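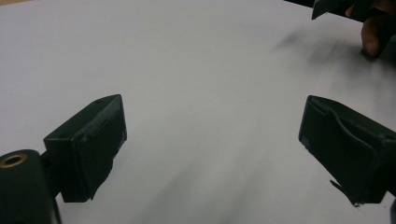

The week the tapes started, they moved us off the packing line and into the old break room at Valtine. There were long tables, good light, and a rack by the door where the grippers hung. You signed one out at the start of your shift the way you used to sign out a box cutter.

The job was to do my old job slowly. Pick up the part, turn it, set it down, let go. I had packed door hardware for 15 years and could do a carton of hinges without looking. With the gripper I dropped every third one. The woman at the next table had come over from Returns and she was better at it than me from the first morning, maybe because she had no habits to get rid of.

We were paid two dollars an hour more than the line. That was in the letter from the Traltstead office, dated 1 Apr 2022, and most people took it for a joke until the money came through. The letter also said the work would run until September and that "placement" would be discussed after that. My sister-in-law read it at my kitchen table and put her finger on the word placement and left it there.

The system was called Ko. Jiller made it, and Jiller sent two men in clean jackets who stayed a week and went home. After that we had a number to call. The screen on the wall showed how many good runs the room had made and how many we still owed. Each of us owed 1000 by the end of the month. A run was good if you started with the fingers open, finished with the fingers open, and didn't bump anything in between.

The pads wore out faster than anyone had planned for. When mine began to peel I took it to the supply window, and the clerk said pads were on order and to keep going if it still closed. I asked whether Ko would learn to hold things with a torn pad. He said he only did supplies.

I got better. By the third week I could pick up a washer. I started to notice things my hands had been doing for years, like how I always gave a hinge a quarter turn before it went in the tray so the screws faced up. I had never been taught that. It wasn't on the work sheet. I tried leaving it out and the tray looked wrong to me, so I put it back in, and it went into the recordings with everything else.

At lunch people argued. Some were going slow on purpose. One man from Shipping said he was putting in mistakes, small ones, and he was proud of it until his count came up at 772 when the rest of us were done. He stayed late to make up the difference. I sat with him one night and did my crossword while he worked. He didn't put in any mistakes that I could see.

In September they turned on the first arm, on line four, and let us come down and watch. It was slower than I had expected. It reached into the bin, took a hinge, and moved it over the tray. Then it stopped, gave the hinge a quarter turn, and set it down with the screws facing up.

The supervisor asked if anybody knew why it did that. The woman from Returns looked at me. I said it was so the next person could see the screws were all there.

"There isn't a next person," he said. "It goes straight to the sealer."

He wrote something on his clipboard — the time it cost, I suppose. The arm went back to the bin. We stood behind the yellow line until the bell, and then I went upstairs to hang up my gripper and ask about placement.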